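The quilted bedspread I fold all my laundry on: Otham Diamond Stitch, eight months in

Posted 27th August by Uriel Medrano

I bought this bedspread back in December, when our old comforter finally gave up and started leaking stuffing all over the hallway. I wanted something flat. That was my whole wish list, really, because the bed is where I do the folding in our house, and folding a pair of pants on a puffy comforter is like trying to wrap a present on a trampoline.

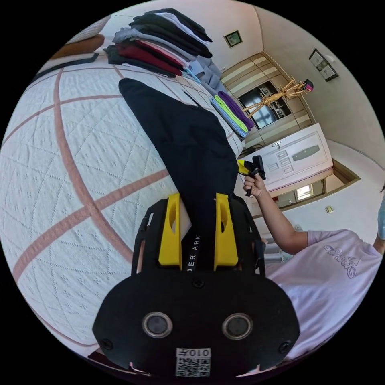

So, the Otham. It's white, quilted in a diamond pattern, with wide dusty-pink stripes running across it. My husband Alaric wanted the plain one and I wanted the stripes, and I won, and I'm still pleased about it! The pink is a soft, slightly faded sort of pink. It looks a little grown-up. In the evening with the lamp on it goes almost tan, so if you need it to match your curtains exactly, look at it in a couple of different lights before you cut the tags off.

Okay, the folding. I know most people don't review bedding as a work surface but that's how mine spends its afternoons. The stitching is shallow enough that black pants lie out flat from waist to hem and I can smooth the legs with my hand without everything sliding off toward the pillows. It has a bit of grip, which my old satiny one never had. I can get a really tall stack of shirts and sweaters going along the far side and it stays standing while I work through the rest (on the comforter it used to lean over and die if you so much as sat down). The towels get their own little pile because they go to a different closet. We have purple ones and lime green ones, don't judge, they were a wedding gift and they will outlive us all.

And the stripes are handy! I line up a pant leg with the edge of a stripe and my creases come out a lot straighter than they used to. I doubt Otham had that in mind, but I'd miss it now.

Washing. Ours has been through the machine plenty of times, cold with a mild detergent, then low heat in the dryer. It shrank a tiny bit the first time and then stopped. The stitching has held except for one spot near the foot where a loop pulled loose, and I'm fairly sure that was my belt buckle. I snipped it and nothing has unraveled. The pink hasn't bled into the white at all, and I was nervous about that one.

Now the grumbles. It's white, so you see everything. Dark clothes leave lint on it, black ones worst of all, and the fuzz settles right down in the stitch lines where a quick brush with your hand won't shift it. I keep a lint roller in the nightstand. Somebody on a forum suggested a damp rubber glove and that works even better, but I feel ridiculous doing it.

It's also heavy when wet. Our washer is not huge and it thumps around like there's a boot in there. If you have a small machine, plan on the laundromat.

And it's not warm enough by itself for winter, at least not for me. We put a Brometti wool blanket underneath from December until the weather turned and that did the trick. In summer we sleep under just a sheet and fold the Otham down to the end of the bed, where it makes a pretty big lump.

I did look at two others before buying. The Van Dusen was lovely, very thick, but the quilting was so deep I could have lost a sock in it. The Dorkimero was cheaper and thinner, and the one in the store already had pilling along the fold. A friend has had hers for 2 years and says it's fine for a guest room, so maybe I just saw a sad one.

Would I buy it again? Yes, in the same stripes, and I'd go up a size so it hangs lower on the sides. Ours stops a little short and you can see the storage bins under there if you're standing at the door. Alaric says he can't see them. Alaric is also the one who put them there.

If anyone has the darker colorway I'd love to hear how it does with lint, so leave me a comment.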